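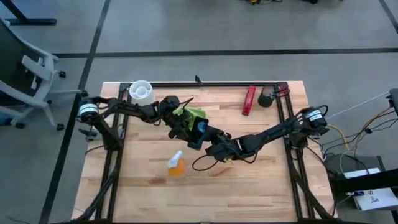
4. Preparing the Work Surface

The Lasis top is built from narrow butcher-block strips. Darker staves among the pale ones are normal and are not a defect.

4.1 Remove all items from the top.
4.2 Wipe along the strips with a soft cloth and Nuka oil. Do not soak the wood.
4.3 Wait 5 hours before placing anything on the surface.

CAUTION: Do not set hot cups or wet cloths directly on the wood.

2 shares | 5 comments

5. Placing Small Items

5.1 Lay the cloth near the middle, within reach from both sides.
5.2 Stand the cup at a back corner, open end up.
5.3 Keep tape at the back edge. Keep fruit and other food at the near side.
5.4 Lay a phone flat, away from the edges. 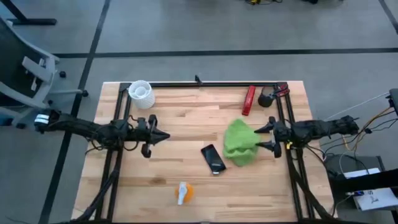 Fig. 5. Top with cloth, phone, cup and tape in place.

NOTE: Repeat section 4 every February. Order oil from Falimitz, part no. 298.

298 shares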